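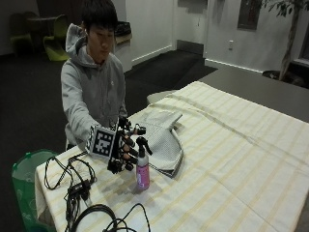
Can I spray straight onto the tablecloth?

For small, fresh spots, spray the spot once from a hand's width away and blot it. For anything bigger, spray the towel and wipe with the towel.

3. Wiping down a covered table

A covered table is a pleasure to look after once you have the knack! The whole routine in this section takes 11 minutes on a full-size Liapis table, less on a round one, and you can do it between one group leaving and the next coming in. Read section 2 first if your cover is still in its bag, and let the fold creases relax overnight if you can. They don't affect the wipe-down at all, but the towel glides so much more nicely over a flat cover.

What you need

Trirkico table cover, already laid and hanging evenly (part 1584)
A trigger spray bottle of everyday surface cleaner
One dry towel with a fine weave (part 1376 fits every table in the range, but any clean one is fine)
A wastebasket within reach of where you stand

CAUTION: Read the label on your own bottle before you start. Cleaners with bleach will lift the color out of the printed stripes and there is no way to bring it back.

CAUTION: Unplug or move anything electrical before spraying near it. Never spray over cords.

3.1 Setting out

1. Clear cups, paper and crumbs into the wastebasket. Shake the crumbs toward the middle of the table, gather them there, and lift them off by hand.

2. Stand the bottle near the center of the table, label facing you, nozzle closed.

3. Fold the towel in half, then in half again, so you have several clean faces to work through. A loose fold is fine. (We like a triangle, which gives you a handy point for seams and corners, but use whatever your hands are used to.)

4. Smooth the cover from the center outward with your palms. If one side hangs lower than the other, pull it level now – shifting a damp cover is a nuisance.

Note: The striped covers make this step wonderfully easy. Line up one stripe with the edge of the table and the rest will look after themselves.

3.2 Checking the bottle

5. Turn the bottle so that you can read the directions panel. Look for the words "fabric" or "washable surfaces." If neither is there, try the cleaner on the underside of the hem and wait 16 minutes before going on.

6. Check that the trigger head is screwed down firmly. A loose head dribbles down the neck and leaves a ring on the cover.

7. Turn the nozzle to the mist setting. The stream setting soaks one patch and misses the rest.

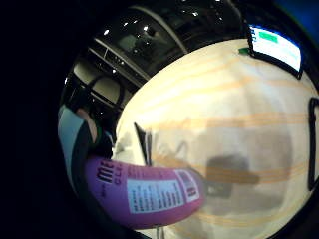 Figure 2. Purple bottle with pale labels, striped cover behind.

Tip: Keep the cleaner in the bottle it came in. If you do have to decant, copy the product name and the directions onto a sticker and put it on the new bottle the same day. The Onus label sheets at the back of the binder are the right size and hold up very well to damp hands.

3.3 Wiping

8. Mist the towel two or three times. It should feel cool to the touch, with no drips when you squeeze it.

9. Start at the far side and work toward yourself in long, overlapping strokes. Follow the stripes. Every few strokes, turn the towel to a clean face.

10. Go around curved edges last, with one hand holding the cover in place from underneath. Light pressure is plenty.

11. For sticky spots, lay the damp towel over the spot, count to twenty, then wipe once. Repeat before you scrub! Most jam and juice comes up on the second try, and it is very satisfying to see.

12. Dry with the driest face of the towel, using the same strokes in the same order.

If the cover has bunched up along the way, don't tug at it from one corner. Lift the nearest edge, let a little air under, and lay it back down.

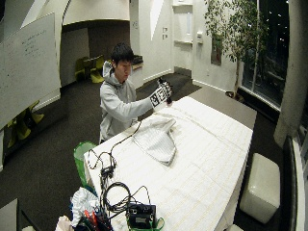 3.4 RESETTING THE TABLE

13. Open the towel out and look it over. If there is still a clean face, fold it back into shape and leave it on the table, ready for the next wipe. If not, it goes in the wash and a fresh one takes its place.

14. Close the nozzle and return the bottle to its shelf, upright. Bottles left lying down seep at the neck, even good ones.

15. Tidy the two near corners. They tend to collect everything: cords, odd tools, yesterday's cloths. Coil any cords loosely before they go back on the table, and keep them to one end so the rest of the surface stays free.

16. Push stools and ottomans back, leaving enough room to walk past without brushing the hem.

Note on quilted covers: these hold moisture longer than the smooth ones. Give them extra drying time before you put paper, books or equipment on top. With the Sterkora pad underneath, lift one edge after a big spill and feel whether the pad has stayed dry. If it's damp, take the cover off completely and hang both – see section 5 for washing and section 6 for getting the pad flat again.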